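The communiqué, again

10 Feb 2023

I read the whole thing so you don't have to, and I'd like those two hours back.

The joint statement out of the Pestitz talks runs to eight pages in English. It has the usual furniture: a preamble about shared values, a paragraph reaffirming an earlier paragraph, a commitment to "deepen dialogue at all appropriate levels." I have been reading these documents for longer than is healthy, as a hobby, and I can report that dialogue has been deepening at all appropriate levels for my entire adult life. It must be quite a hole by now.

For anyone who hasn't followed it, the Pestitz process is the set of talks meant to settle who manages fishing, shipping and seabed rights in the strait. It began as a one-off meeting between foreign ministries. Then it was a series of meetings, and now it has a secretariat, a logo and a newsletter. I get the newsletter. The last one had a quiz.

What set me off this time was the coverage. Every outlet I looked at led with the word "breakthrough," and as far as I can tell they all took it from the same briefing note, because they also all used the phrase "cautious momentum," which no human being has ever said at a kitchen table. One paper put it in the headline without quotation marks. I went looking in the text for the thing that had been broken through and came up with paragraph 3, where the parties "agree in principle to consider modalities for a future exchange of technical observations."

Read that slowly. They haven't agreed to exchange anything. They have agreed, in principle, to consider how they might. If my brother-in-law told me he had agreed in principle to consider modalities for returning my trailer, I would go and buy a trailer.

I know the defence, and I've had it put to me in the comments here more than once. Diplomacy is slow, the wording is delicate, the fact that people are in the room is the achievement. Some of that I'll grant. I would much sooner have officials arguing over commas than gunboats arguing over buoys, and I'm not so cynical as to think talking is worthless. But "they're in the room" was a fair thing to say at the first meeting. You can't keep cashing the same cheque.

Then there's the money. The secretariat published its budget as an annex, and credit to whoever insisted on that, although it's a scanned PDF turned sideways. The translation line alone covers 3631 pages for the year. I have no complaint about translators, who probably did the only measurable work in the building. But 3631 pages of what? The published output is the communiqué, the newsletter and a set of rules of procedure. Either there is a mountain of working papers that the public isn't allowed to see, or someone is translating the quiz very thoroughly.

The Fjeld report is the other thing people keep waving at me. Fjeld is the consultancy hired to assess whether the process was "delivering value to stakeholders," and it found, to the surprise of nobody who has ever hired a consultancy, that it was. I did look at the method. They sent a survey to 200 people. The people were delegates, former delegates and staff. They were asked if they thought their work was useful. You may want to sit down before I tell you how that went.

There wasn't a single fisherman in the sample, or a harbour master, or anyone who loads a boat. I grew up in a port town (a different ocean, but ports are ports) and I can tell you what they'd have said, though I couldn't print all of it. They'd have asked when the new licence rules were coming, since the old ones lapsed and have been running on extensions. The communiqué's answer is that the parties "take note" of the matter. Taking note is the lowest form of doing something. It sits just under "welcoming" and a long way under "deciding."
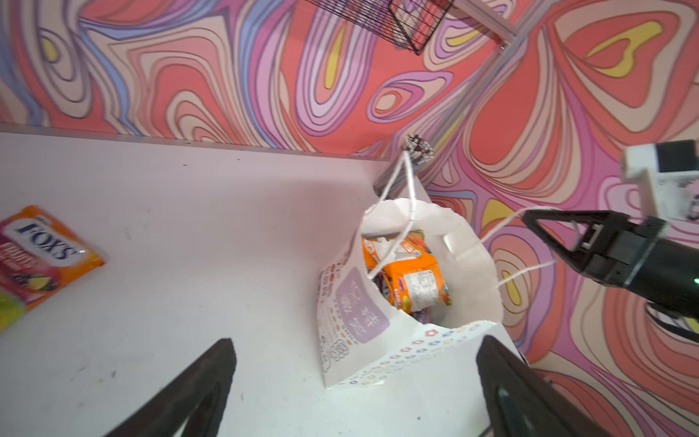

The part that really bothers me is the monitoring clause, which got no coverage at all. Paragraph 8 says vessel traffic will be "jointly observed" using a shared system called Bilell. Fine. I'm in favour of people looking at the same numbers. But nowhere in the text does it say who holds the data, who can switch the thing off, or what happens when one side's reading of it differs from the other's. That is the entire dispute! They have spent years disagreeing about whose figures to trust, and the solution is a system whose figures will be trusted for reasons to be determined at a later stage.

I wrote to the secretariat to ask. The reply was prompt and very polite, and it directed me to paragraph 8.

So I'm not counting this one as a breakthrough. I'd put it down as a meeting that went all right, with decent catering, where the hard questions were moved to the next meeting. That is a normal and honourable result and I wish somebody official would just say it. What wears people down is the gap between the announcement and the page. If you're told every year that the corner has been turned, sooner or later you stop looking up, and then when there is some real news in it you've missed it.

I could be wrong. I was wrong about the ferry agreement, as several of you enjoyed reminding me — that one did get signed, and it does appear to work, and I've been on the ferry. So let me put down what would change my mind. The next session is in May, in Stuketti. If it produces a licence rule with a start date on it, or one sentence saying who controls the Bilell data, I'll come back here and say so in a post with a proper title. I'd settle for a date. It doesn't even have to be a good one.

Until then I'd suggest reading past the headline on this stuff, and preferably past the second paragraph, where the adjectives thin out. The annexes are where they keep the facts. You'll have to tilt your head for the budget.

Comments are open. Please don't send me the Fjeld summary again, I have it. And to the reader who asked about the quiz, I got one wrong, on the year the logo was adopted, and I dispute the answer.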